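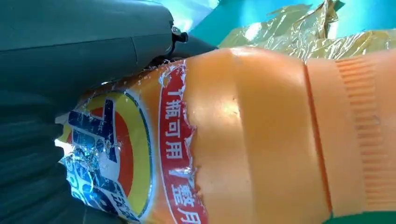
Januvura wants every household to peel the label off its plastic bottles before the July pickup, and I'm not convinced. Labels don't come away in one pull. On the orange bottle you get bare plastic on one side and, on the other, a ragged strip with white paper fibers still stuck on. Elīna Baranauskienė says the rule will save the sorting line 2 hours a day. Maybe. Multiply that peeling by 900 homes and tell me who's saving time. I'd like to see the numbers first.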